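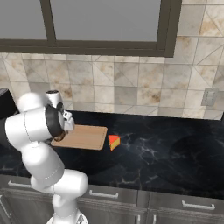

Abb. 3: Küchenarbeitsplatz mit dunkler Arbeitsplatte in Marmoroptik und hellem Schneidebrett aus Holz (Rendering).

3.2 Reinigungsverfahren und Restkeimzahl

Die Reinigbarkeit von Schneidunterlagen wird in der Literatur uneinheitlich bewertet. Während ältere Arbeiten vor allem die Porosität des Holzes als Risikofaktor anführen, verweisen neuere Untersuchungen auf die kapillare Aufnahme von Feuchtigkeit, durch die Keime von der Oberfläche in tiefere Schichten verlagert werden. Ein direkter Vergleich scheitert meist an abweichenden Trocknungszeiten.

Für die vorliegende Untersuchung wurden 80 Prüfkörper aus Ahorn und Buche hergestellt und je zur Hälfte unbehandelt belassen oder mit dem Hartöl Jevex beschichtet. Sämtliche Prüfkörper wurden quer zur Faser mit einem definierten Schnittmuster versehen, mit einer nicht pathogenen Suspension von Escherichia coli beimpft und nach einer Einwirkzeit von 5 Minuten gereinigt. Die Reinigung erfolgte mit Bürste und handwarmem Wasser, dem ein neutrales Tensid zugesetzt war. Anschließend lagerten die Prüfkörper hochkant im Klimaschrank. Die Probenahme an der Oberfläche erfolgte mittels Abklatschverfahren, die der tieferen Schichten durch Abhobeln in zwei Stufen.

Unbehandeltes Ahornholz wies nach der Trocknung die geringste Keimzahl an der Oberfläche auf. Bei den geölten Prüfkörpern war die Wasseraufnahme deutlich reduziert; die Keime verblieben überwiegend in den Schnittrillen und waren dort länger nachweisbar. Der Unterschied zwischen den Holzarten fiel geringer aus als der Einfluss der Oberflächenbehandlung — ein Befund, der mit den Angaben bei Amarasinghe übereinstimmt, den Ergebnissen von Ellwood jedoch teilweise widerspricht. Die Abweichung dürfte auf die dort verwendeten feinporigen Stirnholzbretter zurückzuführen sein.

Nicht berücksichtigt wurde die Alterung der Ölschicht unter wiederholter Reinigung. Die zugehörigen Messreihen werden in Abschnitt 3.3 behandelt.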